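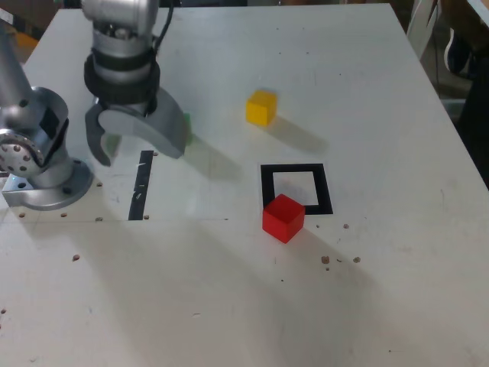 The arm on its table, with the red and yellow cubes and the taped square.

About us

Hi, I'm Snædís Brøndum, and I run Skandholm together with two people who would much prefer I did the writing. We're a small training shop for folks who have never touched a robot and would like to (or whose boss would like them to). We teach evenings, we teach Saturdays, and a few times a year we open the doors and let anybody wander in.

The open days are my favorite part of the job. We had 39 people at the last one, most of them from Grekow, plus a very loud group of seven from the Gajewski bakery who wanted to know if an arm could ice a cake. Maybe someday! We start with cubes.

The demonstration is simple on purpose. There's a square marked out in black tape, there are small colored cubes, and the job is to get the red one into the square. I talk for 20 minutes, which my colleagues say is too long, and then the questions start and I get to talk some more. People always ask how hard it should squeeze. Great question, and we spend a whole evening on it in the beginner course.
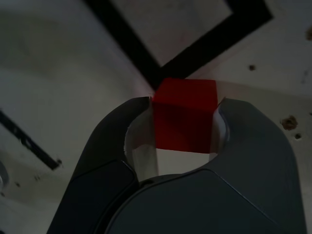
Red cube between the fingers, right by the corner of the tape.

If you come with kids, get a spot near the front, they like to call out which color is next. Grown-ups do it too, they're just quieter about it. After the demo we go over the same job slowly, one move at a time, so you can see how it breaks down: find the cube, come down over it, close, lift, carry, let go. Then we talk about what you might want a machine to do where you work. Sometimes the answer is "nothing yet" and I'll tell you so, I'm not selling arms.

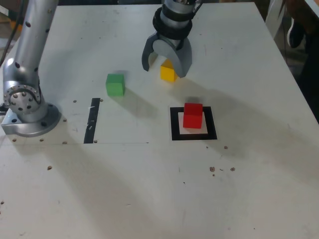 I came to all this sideways. I was fixing packing machines at Mirken and got tired of being the only person in the building who could explain them, so I started giving lunchtime talks, and those grew into the first Skandholm course. We still keep groups small and we still bring too many cookies.

The next open day is in October. It's free, no sign-up, and you don't need to know a thing about programming. For courses, write to us through the contact page and tell me a little about what you do all day.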